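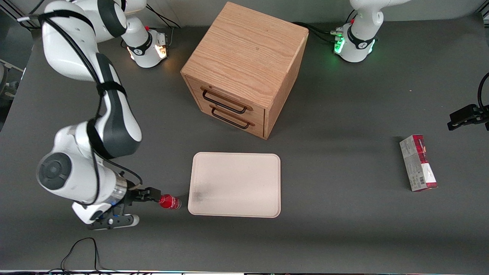 Will residents on the low side of Bustdale have to leave their homes when the creek is high?
Leaving is voluntary until the creek gauge at Tridmont Bridge reaches 14 feet. At that point the town issues an order for the streets listed in the flood plan, and the school gym opens as a shelter.

Town of Bustdale
Drainage and Flood Response Board
Minutes of the regular meeting, 08/05/2024

Present: Jonas Kälin (chair), Thaddäus Schwaiger (public works), three other board members, town clerk. One member absent, excused.

The chair called the meeting to order at 6:35 p.m. The question and answer printed at the head of these minutes were read into the record at the request of a resident of Mill Street.

1. Minutes of the April meeting
Approved with one correction. Under item 3, "Su Road culvert" should read "Su Lane culvert."

2. Culvert cleaning
Mr. Schwaiger reported that crews have cleared 68 culverts since April. The ones left are mostly on the county line, and the county has not said who pays for them. The Su Lane culvert is open but the headwall is cracked on the upstream side. He wants it replaced before winter. The chair asked whether a patch would hold for a year. Mr. Schwaiger said it might, but he would not want to sign for it.

Motion to ask for bids on a new headwall. Seconded. Passed, four in favor, one opposed.

3. Pump contract
Astito has offered to renew the rental of two trailer pumps on the same terms as last year. Delivery time stays at four hours from the call. A member said that four hours was too long for the underpass and asked if one pump could be kept at the town yard. The clerk will write to Astito and bring back a price.

Tabled to next meeting.

4. Sandbags
The yard can hold up to 200 filled bags under cover. Residents may pick them up on Saturday mornings, 35 per household. Used bags should not go in the regular trash. The clerk will put this on the town website along with the yard hours.

5. Public comment
A resident of Mill Street said the storm drain in front of her driveway backs up in every hard rain and that she has called twice. Mr. Schwaiger took the address and will send a crew to check the line.

A second resident asked why the Tridmont Bridge gauge is not posted online at night. The clerk said the readings are entered by hand during office hours. The chair asked for the cost of an automatic gauge to be added to the next agenda.

6. Other business
The key to the shelter supply closet has been replaced. Copies are with the clerk and the fire station.

Adjourned at 7:50 p.m.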